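Drudengate Robotics Newsletter, February 16, 2025

What I've learnt from folding jeans on a bed

Last time I promised you a proper update on the laundry work, so get the kettle on, because I have got rather attached to it. If you joined us after June, the short version is that Leltis is our project on teaching a pair of robot arms to fold clothes by giving them lots of demonstrations done by people holding the same grippers in their hands. No arms in the room while we record, only a person, two grippers with a camera on each, and a pile of washing.

We used to do all our recording on a big white table at the Neltberg lab, with the garment laid out nicely in the middle. The results looked lovely, and then we tried the trained model on a sofa and it went to pieces. It would reach for a sleeve and come back with a handful of throw. So the question for this round was a simple one: if we record in ordinary bedrooms, with pillows and cables and crumpled sheets all about, does the robot cope better with a room it has never met?

We now have 1031 demonstrations recorded this way, spread over 5 homes, and jeans have been the hardest thing in the basket by a mile. Denim is stiff where you want it soft, and then the elasticated sort has a waist that bunches up just where you need to get hold of it. My own habit is to pinch the waistband with one gripper and steady the side with the other, and I've been trying to do it the same way each time so the model gets a clear idea of what I'm up to.
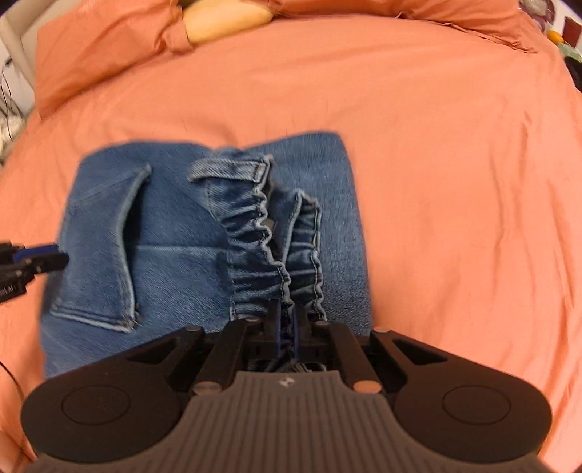 Pillay wrote in after the last issue to say that doing it the same way each time is exactly the wrong idea, and that a robot which has only ever seen tidy grasps won't know what to do once it misses one. I think that's a fair point! We went back and looked, and sure enough the model was fine right up until a grasp slipped, and then it carried on folding thin air with great confidence.

So we added 268 recordings where we fumble on purpose. I grab too little cloth, let go, open the fingers, move back and have another go. It feels very silly to do (I kept wanting to apologise to the trousers) but the difference in testing was bigger than I'd dared hope. The model trained with the fumbles will now back off and try again, where the older one simply ploughed on. It still gets muddled when a leg is bent over on itself, and I haven't found a good answer to that yet. Longer recordings might help, or perhaps just more bent legs.

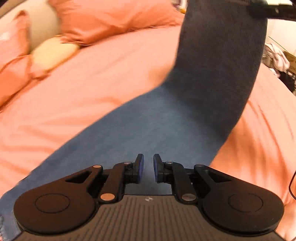 Gripper open over the blue-grey fabric.

Next up is the same test with 2 people sharing the recording, to see how much of my own fussy style has rubbed off on the model. After that I'd like to try fitted sheets, which I can't fold myself, so goodness knows what the robot will pick up from me. If you've got a method that works, do write in.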